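# Repaint the bin or leave it alone

Any open-topped bin in steady use will lose its paint from the inside. The question is when the loss matters. My position is that it matters much later than most people think, and that the habit of repainting bins on a fixed schedule wastes paint, labour and bench space.

Wear is not even. The floor takes fine scratches from items being dragged and turned. The walls take scuffs, mostly from things going in at an angle. The back panel, where items are pushed up against a surface and pulled away again, tends to go first. Once the paint film has an open edge, each contact lifts a little more of it, and the bare area spreads outwards with a ragged border.

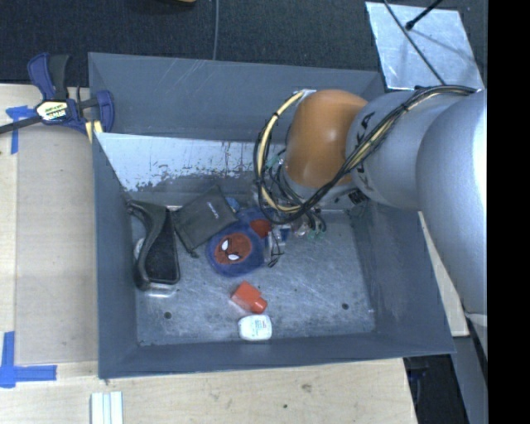
Normunds Vaher takes the opposite view, and wrote to say that a flaking panel should be stripped and recoated as soon as the edge opens, because loose paint ends up among the contents and has to be picked out again. Fouad Chraibi agreed with him, adding that a pale bare patch beside grey paint makes small pale items harder to find.

Both points are fair. The first argues for removing loose paint, which takes a scraper and 10 minutes. It does not argue for a new coat. A scraped edge, rubbed down with fine paper until it no longer catches a fingernail, sheds very little. A new coat over a poorly keyed surface sheds a good deal more, and in larger pieces. I have recoated 2 bins in this way and regretted both.

The second point is about contrast, and here I would concede a full strip of the panel in certain cases. If the contents are mostly pale, a patchy background is a nuisance. An even background of any colour is better than a mixed one. Stripping the whole panel to bare material gives that without any paint at all, provided the material tolerates it.

Small holes in a bin floor deserve more attention than they get. A worn wall is a matter of appearance until it sheds. A hole collects dirt and will swallow a small screw. Check the holes when the bin is emptied, and vacuum them — do not blow them out, as the debris lands back on the floor of the bin.

My own rule is as follows. Wipe the floor every 20 uses. Scrape any lifted edge on the day it is noticed. Leave scratches alone unless they have a burr. Recoat only if the bare material is rusting or swelling, and then recoat the whole interior in one go, after a proper strip and a primer.

Vaher still recoats every December.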